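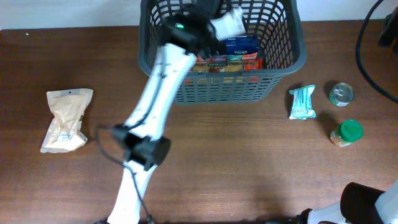 Basket table at the open day, both arms set up.

Home | Lists | Archive | Help | Log in
Search this list Go

Re: Open day at Gravunham – was it worth the trip?

Hello all,

I went in April and stayed most of the afternoon, so I can answer some of what was asked. The earlier message is quoted below.

> From: Oľga Kopecký
> Did anyone from the list get to the Gravunham open day? We are thinking of
> asking for a visit for our packing staff, but I don't want to take people
> out of the building for a slide show. Were the arms really running, and on
> what sort of goods? And could you ask questions while they worked?

Yes, the arms were running. There was a talk first, by someone from Kuvik, and it lasted 40 minutes, which was too long. After that we were taken through in groups of six and could stand near the tables.

The picture at the top is from the table I spent the most time at. It has two white and black arms, and a grey plastic basket with small flat packets and a dark blue package in it. The other goods on the table were a mixed lot: a crinkled beige pouch on one side, and on the other a little teal and white packet, a tin with a silver lid and a jar with a green screw top. That mix was what I had gone to see. Most demonstrations I have been to use identical boxes, and you learn very little from those.

The operator said soft pouches give them more trouble than tins, as the shape changes with each grip. She said the pouch task had been practised 1,000 times before the open day. I asked how many had gone wrong and she didn't have the figure to hand, but she took my address and said she would send it. Nothing so far.

On speed, I timed one full basket at 38 seconds an item. A person would be far quicker. They didn't pretend otherwise, and the Benmoussa people on the next table said much the same about theirs.

You can ask questions while the arms are moving. You have to stay behind the tape on the floor, and the operator stops the arms if anyone steps over it – this happened twice in my group. It is quite loud when both halls are open, so stand at the front if you want to hear.

For your packing staff, Oľga, I would say go, but ask them to skip the talk and give you longer at the tables. Write to the visits desk and mention Foline if that is still the system you use, as they had a separate session on fitting the arms to existing lines. I missed it. If anyone here sat in on that one, I would like to hear what was said about changing grippers between products.

Parking is at the back, past the loading bays. The signs send you to the front, where there isn't any.

Regards,
Martin

Previous message | Next message | Thread index

This site uses cookies to remember your list settings. Accept | Manage settings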